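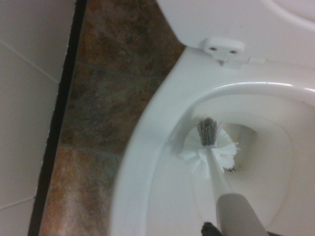
How Does a School Buy a Robot?

Some robots can clean a toilet. The arm holds a brush in its gripper and reaches down into the bowl. Before a school buys one, it makes a plan called a budget.

Step 1: List the parts
The arm is one part. It also needs a gripper, cables and a brush. A brush holder goes on the floor.

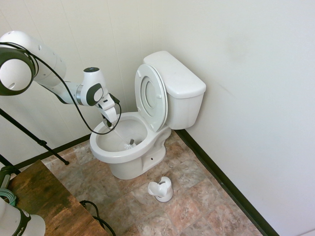 Step 2: Add up the small things
Sabina Gunawardena plans for Holmgren School. Her list had 2 spare brushes and 30 bottles of cleaner. The small things came to $163.

Step 3: Save for repairs
Parts wear out. Her school puts away $44 every month.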